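Zundent Opens Up Its Search App for Research Data, and I Get to Tell You About It

13 May 2022
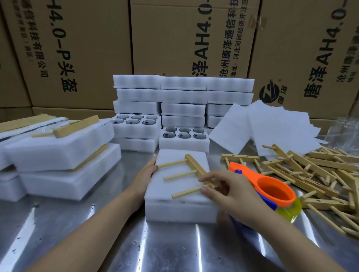
I've been putting off writing this one because I wanted the thing to be live first, and as of this morning it is! Stedari, our search app for public research data, is now free for any university library or lab that wants to run it. You can download it, install it on your own server, and change whatever you don't like. My name is Waqas Mengal, I lead the small development group at Zundent, and I wrote a fair bit of the code (so please be gentle in the bug reports).

If you haven't run into Stedari before, it sits next to the article search your library already has. Say you're reading a paper on stream temperatures. Stedari looks at the references, the subject terms and the place names, then goes off and finds datasets that share them. You get a short list in a side panel, with the publisher, the license, the file formats and a link to the source. We don't copy the data and we never did. I've had that question from every librarian I've met, and it's a good question.

The part I'm most excited about is the new matching layer, which we call Bukhari. The old version did plain keyword matching, and it was pretty easy to fool. Search for "mercury" and you'd get the planet, the metal and a county health survey all mixed together. Bukhari reads the metadata record as linked data and works out which vocabulary each term comes from before it ranks anything. It isn't perfect (place names still trip it up, especially older ones) but I use it every day and I've stopped keeping the old version open in another tab.

We tested it with 30 research groups, who between them hooked up 720 public data catalogs. Some of those catalogs were beautifully kept. Some had dates typed in as free text, in whatever style the person liked that day, and one had its license field filled in with a phone number. We learned a lot from those! The importer now flags records it can't read and puts them in a review list, where before it would quietly drop them. Several of the groups asked for exactly that, and one of them sent us a patch, which went in almost unchanged.

A few practical bits for the people who'll be doing the installing. Stedari runs on an ordinary Linux server and needs a triple store behind it. We ship with one set up for you, but you can point it at your own. Setup took most of our testers roughly 2 hours, and the slow part was usually getting a login for the library's search portal, so ask for that early. There's a demo catalog in the download, so you can click around before connecting anything real. The settings are all in a single file with comments in it. I wrote the comments too, and if any of them make no sense, tell me.

The code is out under an open source license and the documentation is under Creative Commons. You're welcome to use both in teaching. A couple of instructors have already told me they plan to have students write their own connectors, and I'd love to see what comes back.

We're also starting work on a companion tool called Urnix. It'll let researchers save a set of datasets, add notes and share the whole bundle with a link that keeps working when one of the sources moves. I've got a rough version on my laptop that I keep showing to anybody who stands still long enough. We hope to have a first public build in August, and we're looking for three groups to try it before then. If you work with data from more than one field (ecology and public health, say, or economics and transit) you'd be a great fit, so please get in touch.

We're holding an online walkthrough for new users next month. I'll do a full install from scratch, connect a catalog, and take questions for as long as people want to stay. Sign-up is on the Stedari page of the Zundent website, along with the download, the install guide and the list of known bugs.

For interviews, screenshots or a demo login, write to me through the press form on the same site. I read everything that comes in there, and I usually answer within a day.

Waqas Mengal
Development Lead, Zundent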